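3.2 Trials in furnished rooms

The Vima kit is sold by Sevell as a gripper, a wrist camera and a licence for the Filtden control software. We bought one kit at the list price of 2,000 euros and used it as supplied, apart from the cable clips. The trials covered 30 household objects in 4 rooms and gave 386 recorded approaches. In this section we deal only with furniture that has curved edges, where the maker's guide gives least advice.

The operator brought the closed fingers towards the furniture and stopped short of contact. Speed was left at the default setting.

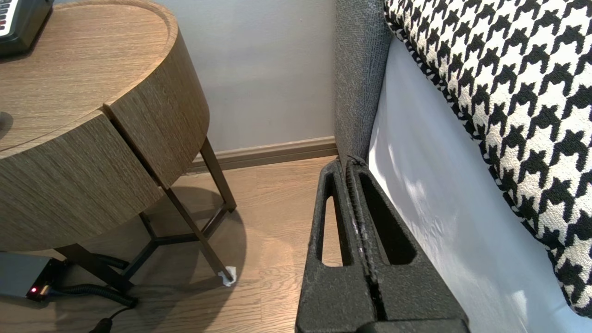
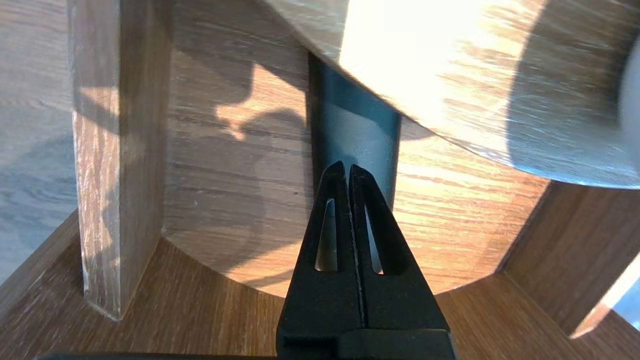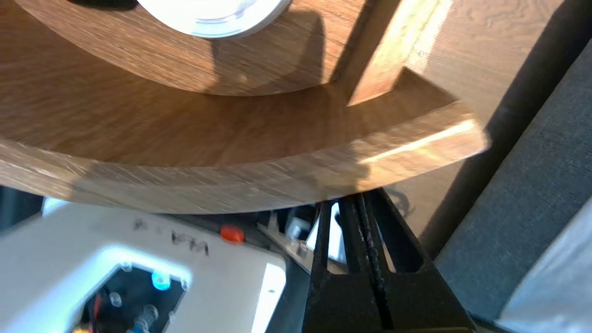
Figure 5. Views from the wrist during work near wooden furniture.

Our main concern with the kit is how it judges distance when the fingers take up much of the view. Filtden masks out the fingers before it looks for edges, and the mask is a plain wedge with no holes in it. In the second view of Figure 5, slivers of wood show through the slots in both fingers, and the mask throws these away although they lie close to the target. The same view has the shadow of the gripper on the wooden panel beside the post. Filtden took shadows of this kind for solid edges in several runs, and the arm then slowed down too early. Benkirane's add-on, which we fitted for the later runs, replaces the wedge with a mask traced from the fingers themselves. It made the slowing less frequent but had no effect on the shadow problem. Setting it up took most of a morning, and the mask must be traced again whenever a finger is changed.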